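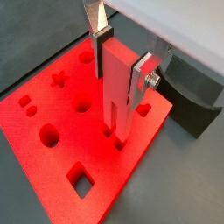

Tablero rojo con huecos de distintas formas.

Mi padre, Bienvenido Padilla, pagó 300 pesos por mi primer juguete de madera y lo usamos seis hermanos. Hoy, en la tienda Saludo, una caja con luces cuesta 550 y en octubre ya está olvidada.

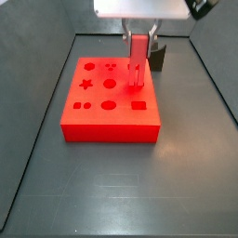
Yo defiendo el juguete que no habla. El niño necesita equivocarse con calma, sin una voz que le felicite. Un bloque rojo con un hueco en forma de estrella pide paciencia y no pide pilas. Las escuelas deberían comprar más de estos.

Ronaldo Padilla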